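Sorting Rigid Packaging for the School Recycling Room
Project report, submitted 2012-03-15

Introduction

The recycling room at Trultholm receives mixed packaging from the cafeteria and both dormitories. Our group studied the rigid containers, meaning tubes, tubs and bottles, because they take up the most space in the bins. Paper and film were left to another group. Over the term we logged 1,178 items.

Method

Each item was given a number, checked for a label, and put in one of 2 classes: plain or labeled. Items with any printed band or sticker counted as labeled, even if the print was worn. We noted color, general shape and surface condition on the Britlow sheet. Scuffs were recorded but did not change the class.

Cylinders gave us the most trouble. They roll, they do not stack, and a label that covers only one side is easy to miss. After November we added a rule that every cylinder had to be turned over once before it was classed.

The orange cylinder is a typical labeled item. The body is smooth and slightly glossy, with scuffs and darker speckles, and the blue along its side is enough to put it in the second class.
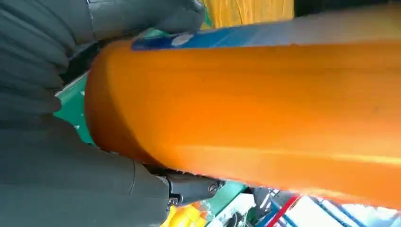
Results

Labeled items were the larger class in every batch of 100. Most mistakes were labeled cylinders put down as plain, and these dropped after the turning rule was added. Bright colors made no difference to the error rate. Small tubs were classed correctly almost every time.

The Adora bins filled up sooner than we planned for, so the last batch was logged from boxes on the floor. We do not think this affected the counts.

Further work

The target was 3,000 items and we did not reach it. A second group could continue with the same sheet, adding a column for lids.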